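Share (7) | Print this page | E-mail this page

Soft Materials in Contact
Handout 4: Friction of Rubber on Dry and Wet Surfaces
Course notes, Elin Gethin
Revised Feb 19, 2023

Read before the lab session. Handout 3 (stress and strain in soft solids) is assumed. Symbols are the same as in Handout 3 unless stated.

4.1 Where the classical rules fail

The introductory treatment of dry friction uses two rules. Friction force is proportional to normal load, and it does not depend on the apparent area of contact. Both work tolerably for metals and hard plastics over a useful range. Neither can be relied on for rubber.

For hard, rough solids, the true contact is confined to the tips of asperities. Adding load adds more contact spots of much the same average size, so the true contact area grows in proportion to load and the friction coefficient stays nearly constant. Rubber has a modulus several thousand times lower than that of a metal. It flows around the asperities of the other surface, and on a smooth track the true contact area may approach the apparent area. Once that happens, more load buys very little more contact.

The limiting case is a smooth rubber sphere pressed against smooth glass. If adhesion is neglected when finding the area, Hertz theory gives

A is proportional to W^(2/3)

where W is the normal load. If the friction force is a constant shear stress multiplied by A, then

mu is proportional to W^(-1/3)

Worked example. A smooth rubber hemisphere on glass has mu = 0.90 at 300 mN. Find mu at 1000 mN.

mu = 0.90 x (300/1000)^(1/3) = 0.90 x 0.669 = 0.60

The friction force still rises, from 270 mN to 602 mN. Students regularly confuse a falling coefficient with a falling force. Quote both in the lab report.

4.2 Two contributions

The friction force is usually written as a sum:

F = F_adh + F_hys

The adhesion term comes from molecular attachment across the interface. Chains at the rubber surface bond to the track, stretch, release and bond again farther along. The term needs close contact and is strongest on clean, smooth, dry surfaces. Dust, talc, mold release or a film of water will reduce it sharply.

The hysteresis term comes from energy lost inside the rubber. An asperity sliding under the surface pushes rubber out of the way in front and lets it spring back behind. The rubber returns less energy than it took in, and the difference appears as a drag force. No attachment between the surfaces is required, and for that reason the term survives lubrication. It depends on the roughness of the track and on the loss tangent of the compound at the frequency of deformation.

That frequency is sliding speed divided by asperity spacing:

f = v / L

At v = 0.3 m/s and L = 1 mm, f = 300 Hz. At the same speed and L = 0.3 mm, f = 1000 Hz. A real road contains many length scales, and the rubber is excited at all of them together. The single value of L used in this course is a simplification and should be labeled as such.

4.3 Speed and temperature

A metal-on-metal friction coefficient is commonly given as one number. For rubber the coefficient varies with speed, typically rising to a peak and then falling. Raising the temperature moves the peak to higher speed. Data taken at different temperatures can be shifted along the log-speed axis until they fall on one curve, the master curve. The shift is close to the one that superposes the bulk viscoelastic data, and this is the main evidence that both terms in 4.2 are viscoelastic in origin.

Practical consequences:

- A friction figure without a speed and a temperature is incomplete.
- Slow tests are preferred when building a master curve. At high speed, frictional heating changes the temperature at the interface by an unknown amount.
- Compounds should be compared at the temperature of use. The ranking of two compounds can reverse between a cold floor and a warm one.

4.4 Surface pattern

Soles, mats, handles and finger pads are often given ribs, grooves or blocks. A pattern has several effects, and they do not all act in the same direction.

Drainage. On a wet surface, the adhesion term is available only where the water has been removed. Grooves shorten the path that water must travel to escape. On a clean, dry, smooth surface there is nothing to drain, and a plain pad will often give more friction than a grooved one of the same outline.

Debris. Grooves give loose particles somewhere to go. A plain pad on a dusty surface rides on the dust.

Compliance. A ribbed pad is softer in compression than a solid one and conforms better to an uneven object. The cost is lower shear stiffness. Tall, narrow ribs bend over, contact is concentrated on one edge, and wear follows.

Edges. Each rib has a leading edge, where pressure is higher than the mean. Edges help to break through a thin water film and are also the first places to wear. 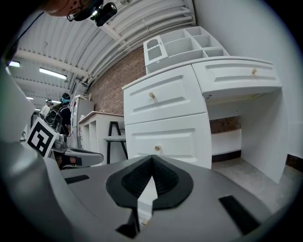
4.5 Shape factor

Rubber is nearly incompressible. A pad pressed between rigid plates can shorten only by bulging at its sides, so its stiffness depends on how much free side area it has. The shape factor is

S = (one loaded area) / (total force-free area)

For a bonded block, the apparent compression modulus is

E_c = E_0 (1 + 2 k S^2)

with E_0 the Young's modulus and k an empirical constant that depends on hardness. For the course compound, use E_0 = 2.2 MPa and k = 0.73.

Case A: solid block, 29 mm x 29 mm, thickness 7 mm.

Loaded area = 841 mm^2
Free area = 4 x 29 x 7 = 812 mm^2
S = 1.04
E_c = 5.6 MPa

Case B: same outline, cut through the full thickness into four separate ribs, each 29 mm x 5 mm, with gaps of 3 mm.

Loaded area per rib = 145 mm^2
Free area per rib = 2 x 7 x (29 + 5) = 476 mm^2
S = 0.30
E_c = 2.5 MPa

Under a load of 300 N the mean pressure is 0.36 MPa in Case A and 0.52 MPa in Case B. The corresponding compressions are 0.44 mm and 1.4 mm. The ribbed pad compresses more than three times as far. Only part of this comes from the smaller loaded area; the larger part comes from the change in E_c. The strain in Case B is near 20 percent, and the linear result should be treated as an estimate.

4.6 Lab notes

Wipe the track with isopropanol and let it dry before each series. Do not touch the rubber face. Leave a fixed dwell time between loading and sliding, since static friction of rubber grows with time of contact, and record the dwell time used. Discard the first pass over any fresh surface.

Record the peak force at the start of motion and the steady force separately. If the trace shows regular sawtooth oscillation, the specimen is in stick-slip. Reduce the speed or stiffen the mounting. Averaging through stick-slip does not give a kinetic coefficient.

4.7 Problems

1. Repeat the calculation of 4.1 for a track on which the true contact area is proportional to W. What happens to mu?

2. Recalculate Case B with the grooves cut to half the thickness only. State how you treated the solid layer underneath.

3. A shoe compound performs well on dry tile and badly on wet tile. Which term of 4.2 is missing on the wet tile, and what two changes to the sole would you test first?

4. Sketch mu against log v for one compound at two temperatures. Mark a speed at which warming increases friction and another at which it reduces it.

E-mail this page | Print this page
Comments (4)

Maxence Tessier
In problem 2, is the solid layer bonded to the ribs or just resting under them?

Elin Gethin
Bonded. It is one molding.

Ghazala Hayat
I get 1.45 mm for Case B, not 1.4.

Elin Gethin
Both are within the rounding. Carry three figures through and round once at the end.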